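Repair labor belongs on the parts invoice

Most repair shops still quote one flat number. I think this is a mistake, and the case against it is mostly arithmetic.

Last year Grultcombe logged 902 desktop repairs. Lieselotte Rathjen, who keeps the shop's books, split each bill into parts, bench time and diagnosis. Diagnosis was the largest share on 200 of them, and on those jobs the customer usually believed they had paid for hardware.
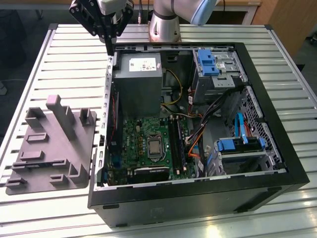
Desktop case on its side with the panel off; no cooler on the processor.

A flat quote hides that. It also pushes the shop toward replacing a board when testing it would cost less, as board swaps are easy to price and testing is not. Lachlan Purves argues that customers want one figure and will walk away from three. Some will. A total can still be printed at the bottom.

The second objection is overhead. Benches, rent and lighting have to be recovered somewhere, and the flat quote spreads them without argument.

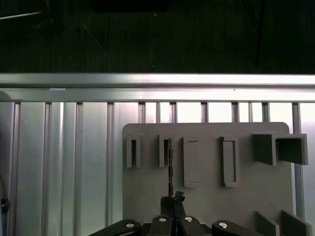
Aluminum rail and vertical panels, close up.

I would put overhead in the hourly rate and post the rate at the counter. Grultcombe did so in March, and the extra bookkeeping comes to two minutes per job.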